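Simulated demos for produce sorting: keep the occluded grasps or filter them?
Board: Manipulation data / Teleop and imitation

tkellan
Posted 9:12 AM

I'm putting together a demonstration set for a bimanual platform with multi-fingered hands. Task family is pick and place of fruit and vegetables between a tray and a mat. All of it is simulated and teleoperated, exported from the Condier pipeline, head view only. The policy is a fairly ordinary action-chunking transformer with a language instruction.

Current count is 2,674 episodes after removing the ones with sync errors. I was planning a second filter that drops any episode where the target object is hidden from the head view for more than a set fraction of the grasp phase. Before I do that I'd like opinions.

The argument for filtering: with the palm facing down, the hand covers most of what it is handling. The network gets a black shape over a white mat and has to produce finger commands from it. I see edges of things on either side of the hand and a stem past the fingertips, and that is all the visual evidence there is for the contact.

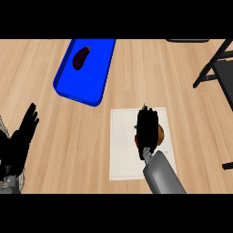

My validation loss on finger joints is much worse than on arm joints, and the worst stretches line up with the stretches where the hand is over the mat. I don't have a wrist view in this export. Proprioception is in there at the full control rate.

Secondary question: is anyone resampling object sets per scene, or do you keep a fixed list?

grommet_row
Posted 9:40 AM

Don't filter. At deployment the hand will cover the object in exactly the same way. If you remove those episodes, the policy never sees the state it has to act in for the part of the task that matters most.

High finger loss during contact is normal. Operators close at different speeds and with different finger order, so the targets are multimodal. A regression head averages them. That is a head problem and you won't fix it by throwing away data.

What does your action space look like for the hands? If you are predicting every joint separately, try a reduced grasp space first.

tkellan
Posted 9:58 AM

Every joint, absolute targets. I tried a reduced space early on and lost the small-object grasps, so I went back.

Anca Husar
Posted 10:21 AM

I disagree with grommet_row in part. There are two kinds of occlusion in a set like this and they should not be handled the same way.

1. Object visible at approach, hidden during closure. Keep all of it. The policy has enough history or enough memory in the chunk to act.
2. Object hidden from the first step of the episode, usually from a bad reset with the arm already parked over the target. These are label noise as far as a language-conditioned policy is concerned. The instruction names something that the observation never shows.

We ran a set called Grekus through both filters. Dropping type 2 helped. Dropping type 1 hurt, and the damage showed up as hands hovering over the object without closing.

Check how many of your episodes are type 2. In our case it was 24, so the effort was small. I'd do it by hand if your number is anything like that.

pallet_jacqui
Posted 10:34 AM

Seconding the hovering failure. We saw it on the Clurosholm arms, on hardware, after somebody tidied the data a little too well.

Also look at your distractor placement. If an object is always in the tray and another is always on the mat, the instruction carries no information and the network will learn "go to the mat" regardless of the noun. You need the same layout with different instructions. I'd take ten instructions over one layout before I'd take one instruction over ten layouts.

tkellan
Posted 11:05 AM

Layouts. The blue tray and the white mat keep their poses inside a batch, and the contents change. Eggplant in the tray and a pear on the mat is one of the configurations, and the instruction generator can ask for either. Chair and floor are part of the room asset and they don't move.

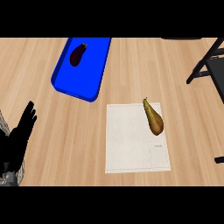 Instructions are templated, with 10 phrasings per verb. I do balance the nouns over the full set, but I have never checked whether they are balanced within a layout. I suspect they aren't. The generator samples the noun first and then looks for a layout that contains it, so layouts with rarer objects get picked for those objects.

pallet_jacqui
Posted 11:13 AM

That is exactly the leak I meant. A layout containing a rare object becomes a label for the rare object. Sample layout first, then noun uniformly from what is in it. Your global noun counts will get less even and that's fine. Reweight in the loader if it bothers you.

nilsb_ctrl
Posted 11:50 AM

Different concern. You said the export has the head view only, and the images in this thread have black bands at the top and bottom. Are those going into the encoder? If the export is letterboxed to a square, a good share of your patch tokens are constant. It won't break training, but you are paying for tokens with nothing in them and the produce gets very few pixels. The writing on that mat is already unreadable at this size, which tells you how much detail is left for fingertips.

Crop to the content strip and resize, or export at the native aspect ratio.

tkellan
Posted 12:07 PM

They are going in. The padding is there to match the encoder's pretraining resolution. I can crop, but then I either distort the aspect ratio or lose the sides, and the left hand sits close to the left edge in most episodes.

nilsb_ctrl
Posted 12:15 PM

Interpolate the position embeddings and feed a wide input. It's a few lines in any recent encoder. Losing the left hand would be worse than the padding, agreed.

grommet_row
Posted 12:31 PM

I wouldn't touch the encoder until the finger loss question is settled. Change one thing per run. If you move to a wide input, rebalance the nouns and refilter all in the same week you'll have a new number and no idea where it came from.

On Anca's type 2: fine, I accept that those can go. My objection was to a threshold on occluded fraction, which would catch both types and mostly catch the good one.

Anca Husar
Posted 1:02 PM

Then we agree on the filter. We may not agree on the head. I would not assume multimodality is the main cause before measuring it. Take a handful of episodes with near-identical starting states and the same instruction, align them on the first contact flag, and plot the finger targets. If they spread into clusters, you have modes and a diffusion or flow head is worth the cost. If they're one cluster smeared along the time axis, your operators just vary in timing, and a longer chunk will do more for you than a new head.

With Grekus it was timing. The operator glove had a lag that changed between sessions. Correcting for it per session removed most of the gap between arm and finger loss.

tkellan
Posted 1:44 PM

I have contact flags from the simulator, so the alignment is cheap. I had not considered glove lag. Sessions are tagged by operator but not by calibration, so I would need to infer it from the command and measured joint streams.

Anca Husar
Posted 1:51 PM

Cross-correlating those two streams gives you actuation delay, which in simulation is mostly fixed by your controller. You want the delay between the operator's raw hand pose and the command. If Condier stores the raw glove stream, use that. If it doesn't, ask for it in the next round of collection and don't spend long on the old episodes.

wexcomb
Posted 2:26 PM

I'll take the unpopular position that simulated finger data for soft or irregular objects isn't worth this much care. Contact on a convex-decomposed pear is not contact on a pear. You'll clean the lag, balance the nouns, and then the real hand will do something else at closure anyway. We pretrain on sim for arm motion only, mask the finger loss entirely, and take the fingers from a few hundred real demonstrations.

grommet_row
Posted 2:40 PM

That depends on the mesh and the friction settings, and on what you count as success. For place-in-tray tasks, a coarse power grasp transfers well enough in my experience. For anything in-hand I'd agree with you.

wexcomb
Posted 2:48 PM

For coarse grasps you can script the closure. So again I don't see what the finger data is buying.

pallet_jacqui
Posted 3:10 PM

Preshape. Scripted closure assumes that the hand arrives in a usable pose with the thumb in the right place. The teleoperated episodes have the preshape in them and the masked version throws it out. You could mask from the contact flag onward and keep the approach. I would try that before masking the whole thing.

tkellan
Posted 4:35 PM

Partial results. I went through the starts of all episodes with the simulator's segmentation buffer and a visibility check on the instructed object. Type 2 episodes exist and almost all of them come from one batch, where the reset didn't return the right arm to its home pose. Removed.

The noun imbalance within layouts is real and worse than I thought. Several layouts have only ever been paired with one instruction. I've reversed the sampling order in the generator and queued new collection with the Chávez room assets so the background changes as well. Target for the combined set is 3,467 episodes.

Finger alignment plots are still running. The occluded-fraction filter is dropped. Next runs, in order: cleaned set with no other changes, then longer chunk, then loss mask from contact onward. The wide input waits until those three are done.

nilsb_ctrl
Posted 4:52 PM

Keep the old split for evaluation if you can. With new backgrounds in the validation set, the losses won't be comparable to the ones in your first post.

tkellan
Posted 5:03 PM

Old validation split is frozen, minus the bad-reset episodes. New rooms get their own split.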